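Chapter 4
Planning and Budgeting for Robotic Hands

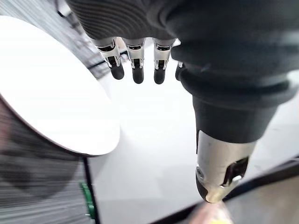

Figure 4.1 A multi-fingered robotic hand with a knit cover, metal finger segments and rubber fingertips.

Of all the chapters in this book, this is the one I most looked forward to writing. Buying a robot hand is the point where a plan on paper turns into a box on the loading dock, and it is a wonderful thing to be part of! It is also where a lot of good projects run short of money in their first year. You can avoid that with some arithmetic and a few frank conversations before the order goes out.

In Chapter 3 you worked out what your robot has to do and wrote it down as a task list. Keep that list beside you now. Every cost we discuss will be checked against it, and if your list is still vague ("handle household items"), go back and sharpen it first. How heavy is the heaviest item? How thin is the thinnest? Will the hand ever need to press a button or pull a zipper? A planner who can answer those three questions is already in good shape.

What you will be able to do after this chapter

Tell the difference between purchase price and cost of ownership.
List the parts of a robotic hand that wear, and plan for replacing them.
Compare a simple gripper with a multi-fingered hand for a given task list.
Build a one-page budget with a sensible reserve.
Read a supplier quote and spot what has been left out.

Key terms: end effector, consumable, duty cycle, lead time, reserve, spare-parts kit, cost of ownership

4.1 Start with the fingertips

Most first-time buyers begin with the arm, since it is the largest item and has the most impressive data sheet. I would like you to begin at the other end. The fingertips are where the work happens, and they will shape nearly everything else you buy.

Look again at Figure 4.1. The fingers have silver metal segments with small black slotted openings, and each one ends in a rounded black rubber tip. The thumb is built along similar lines, with a metal end and a rubber cap, and much of its length is wrapped in dark fabric. For a planner, that one hand already suggests several budget lines. Rubber wears. Fabric snags and gets dirty. Linkages and screws need to be inspected by a person, and that person's time costs money too.

A part that is used up in normal work is called a consumable. Tips and covers are the classic ones. They are usually cheap one at a time, and that is why they are so easy to forget. Ask your supplier for the expected life of each consumable in cycles, where one cycle is a single close and open of the hand. Then ask what kind of object was being gripped during the test, because a smooth plastic cup and a cinder block are very different days at work.

4.2 A short case: the Fustudholm kitchen project

Lovisa Dahlgren was given the job of equipping a small test kitchen at Fustudholm, where a robot would clear tables and put away dishes. Her first draft budget had two lines on it: one arm, one hand. Her colleague Holger Eide, who had spent years looking after packaging machines, asked her how often the hand would close in a working day.

She didn't know, so the two of them walked through the task list with a notepad and came up with 1000 cycles a day. The quote from Drovora, the supplier they liked best, gave a fingertip life of 3000 cycles on glazed dishes. You can do the next step in your head. At that pace, a set of tips would last three working days.

Imagine finding that out after the order was signed! As it was, Dahlgren had three choices, and she priced all of them. She could buy fingertips in bulk. She could ask for a harder rubber with a longer life and accept a weaker grip on slick plates. Or she could cut the number of cycles by having the robot carry dishes in a rack.

She went with the rack, plus a modest stock of tips. The rack brought the load down to 171 cycles a day, and a set of tips now lasted more than 17 working days on paper. The money she saved went into a second hand, so that work could carry on while the first was out for service.

I love this case because nothing clever was bought. The largest saving came from rereading the task list.

4.3 Simple gripper or full hand?

A two-jaw gripper has few moving parts, is quick to service, and handles a surprising share of everyday objects. A hand with several fingers and a thumb can adjust to odd shapes and can use things made for people, such as handles and spray bottles. It also brings more joints to maintain and more settings to learn.

Go down your task list and mark each item G if a gripper would do, H if it needs a hand, and a question mark if you can't tell. Then borrow or rent equipment for the question marks. Kirsty Furnival, who plans purchases at Lundavano, sets aside a small trial fund for this in every project and treats it as money already spent. Her rule is that a question mark may not appear in a final budget.

If nearly everything comes out as G, buy the gripper and be happy with it. A full hand can be added later, provided the wrist mount on your arm will accept one – so put the mount on your list of questions for the supplier.

4.4 Lead time and the calendar

Lead time is the wait between placing an order and receiving the goods. A hand may take much longer to arrive than the arm it fits, and replacement covers may ship from somewhere else again. If you want to begin trials in April, work backward from there and leave room for mounting, wiring, safety checks and training. Plan 50 hours of staff time for a first installation in the exercises that follow, and adjust the figure once you have done one yourself.

Before you go on

1. Choose one task from your Chapter 3 list and estimate its cycles per day. Show how you reached your estimate.
2. Using the tip life from the Fustudholm case, work out how many sets of tips your task would need over 30 working days.
3. Write four questions you would send to a supplier about consumables and lead time. Trade lists with a classmate and add one question to theirs.

Section 4.5 turns these estimates into a one-page budget, line by line.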